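3. Matériel et méthode

3.1. Population et terrains d'enquête

L'étude porte sur la conservation domestique des produits cosmétiques après ouverture et sur la manière dont les utilisateurs tiennent compte, ou non, de la période d'utilisation indiquée sur l'emballage. Elle a été conduite dans deux communes, Nerutgate et Sitelley, retenues pour leurs profils d'habitat contrastés. La première se compose en majorité de logements collectifs anciens, dont les salles de bains sont souvent dépourvues de fenêtre ; la seconde est constituée surtout de maisons individuelles construites après la généralisation de la ventilation mécanique.

Au total, 175 foyers ont accepté de participer. Un foyer était éligible dès lors qu'un de ses membres majeurs déclarait utiliser au moins un soin du visage de façon quotidienne. Ont été exclus les foyers dont un membre exerçait une activité professionnelle dans l'esthétique, la parapharmacie ou la coiffure, les habitudes de stockage y étant difficilement comparables à celles du grand public. Les produits délivrés sur ordonnance n'ont pas été pris en compte, y compris lorsqu'ils étaient rangés avec les cosmétiques.

Le recrutement s'est fait par courrier, puis par relance téléphonique. Aucune rémunération n'a été versée. Les participants ont reçu une notice d'information précisant la nature des données recueillies, leur durée de conservation et les modalités de retrait. Le retrait d'un foyer entraînait la suppression de l'ensemble des lignes correspondantes dans l'inventaire.

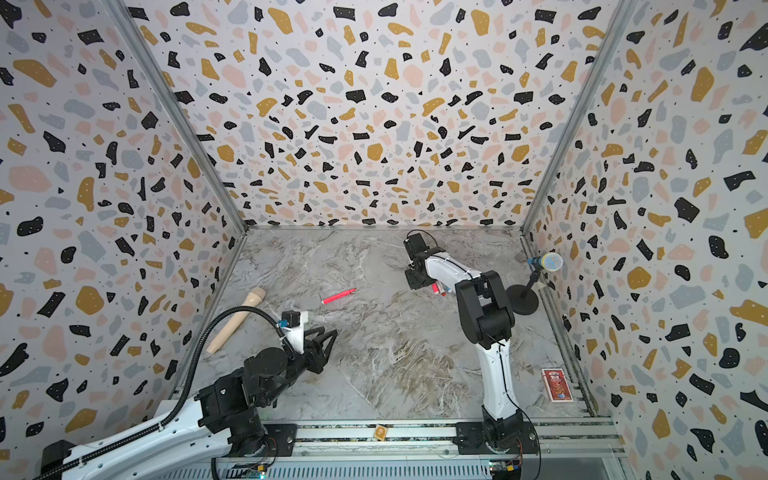 3.2. Inventaire des produits

L'inventaire initial a permis d'enregistrer 1 483 produits entamés. Chaque produit a fait l'objet d'une fiche unique, établie au domicile en présence d'un membre du foyer. La fiche mentionne la catégorie, le type de conditionnement, la pièce de rangement, la période après ouverture lorsqu'elle est lisible, et la date d'ouverture telle qu'elle est rapportée par l'utilisateur. Les échantillons et les formats à usage unique n'ont pas été relevés.

Les produits ont été répartis en cinq catégories :
soins hydratants du visage ;
soins du corps et des mains ;
protections solaires ;
produits nettoyants et démaquillants ;
maquillage du teint, des yeux et des lèvres.

Cette répartition s'écarte de la classification commerciale usuelle sur un point. Les crèmes teintées comportant un filtre solaire ont été classées avec les protections solaires lorsque l'indice figurait sur la face principale de l'emballage, et avec le maquillage du teint dans les autres cas. Les baumes pour les lèvres non colorés ont été rattachés aux soins hydratants du visage.

Le conditionnement a été codé selon le degré d'exposition du contenu lors de l'usage. Le pot à large ouverture, dans lequel le produit est prélevé au doigt ou à la spatule, constitue la modalité la plus exposée. Viennent ensuite le flacon à bouchon vissé, le tube, le flacon-pompe et le flacon-pompe sans reprise d'air. Les sticks et les poudres compactes ont reçu un code distinct, leur surface étant en contact direct avec la peau ou avec un applicateur réutilisé.

3.3. Détermination de la date d'ouverture

La date d'ouverture est la variable la plus fragile du dispositif. Très peu d'utilisateurs l'inscrivent sur le produit, et le souvenir qu'ils en gardent se rattache le plus souvent à un événement : un départ en vacances, un anniversaire, un changement de saison. La grille d'entretien, arrêtée dans sa version définitive le 2 septembre 2018, prévoit pour cette raison une série de repères chronologiques proposés dans un ordre constant. L'enquêteur ne suggère jamais de mois. Lorsque le participant hésite entre deux repères, le plus récent est retenu, ce qui tend à sous-estimer l'ancienneté réelle des produits.

Un degré de confiance est attribué à chaque date. Il est élevé lorsque la date est attestée par une inscription ou un justificatif d'achat, moyen lorsque deux repères concordent, faible dans les autres situations. Les analyses principales ont été menées sur l'ensemble des produits, puis répétées après exclusion des dates de confiance faible. Les écarts entre les deux séries sont discutés à la section 5.
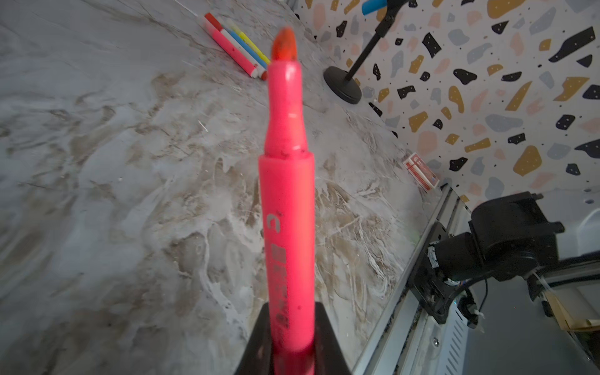 Figure 1. Surligneur rose à pointe rouge orangé, en position verticale ; surface à motif marbre à l'arrière-plan.

3.4. Suivi des foyers

Le suivi s'est étendu sur six mois à compter de la visite initiale, la dernière vague de visites ayant été close en janvier. À chaque passage, l'enquêteur vérifiait la présence des produits inventoriés, leur lieu de rangement et leur état apparent. Trois issues étaient possibles : produit encore utilisé, produit terminé, produit écarté. Dans ce dernier cas, le motif était consigné dans les termes employés par le participant, puis recodé par deux lecteurs indépendants. Les désaccords de codage ont été tranchés par un troisième lecteur n'ayant pas pris part aux visites.

Il a été demandé aux foyers de ne rien modifier à leurs habitudes. L'effet de la visite elle-même ne peut toutefois être écarté. Plusieurs participants ont indiqué avoir découvert, à l'occasion de l'inventaire, la signification du symbole représentant un pot ouvert, et ont jeté des produits dans les jours suivants. Ces mises au rebut ont été signalées par une variable spécifique et traitées séparément.

3.5. Analyses de laboratoire

Un sous-ensemble de produits a été confié, avec l'accord des foyers, au laboratoire Brabec. Le prélèvement a porté uniquement sur des émulsions et des gels aqueux, les formules anhydres étant moins propices au développement microbien. Les produits ont été transportés fermés, dans leur emballage d'origine, et remplacés par un produit neuf équivalent.

Les examens comprenaient une évaluation de l'aspect, de l'odeur et de l'homogénéité, une mesure du pH et un dénombrement des germes aérobies mésophiles, des levures et des moisissures. Les opérateurs ne disposaient ni de la date d'ouverture déclarée ni de la pièce de rangement. Pour les protections solaires, l'étude ne comporte pas de mesure du pouvoir filtrant ; les résultats présentés plus loin n'autorisent donc aucune conclusion sur l'efficacité résiduelle de ces produits.

3.6. Traitement des données

La saisie et l'appariement des fiches ont été réalisés au moyen du logiciel Turex. Les contrôles de cohérence portaient notamment sur les dates d'ouverture postérieures à la visite, les périodes d'utilisation atypiques et les produits présents dans deux pièces. Les fiches incohérentes ont été corrigées après rappel du foyer ; à défaut de réponse, la valeur a été considérée comme manquante.

Le dépassement de la période après ouverture a été modélisé par régression logistique, avec un effet aléatoire au niveau du foyer afin de tenir compte de la proximité des comportements au sein d'un même domicile. Les variables explicatives retenues sont la catégorie, le conditionnement, la pièce de rangement, la commune et la fréquence d'usage déclarée. Le prix d'achat, envisagé dans le protocole initial, a été abandonné en raison du nombre élevé de cadeaux et d'achats groupés dont le montant unitaire ne pouvait être reconstitué.

Les produits ne portant aucune indication de période après ouverture ont été exclus de ce modèle mais conservés dans les analyses descriptives. Il s'agit pour l'essentiel de produits dont l'étui extérieur, seul porteur de la mention, avait été jeté.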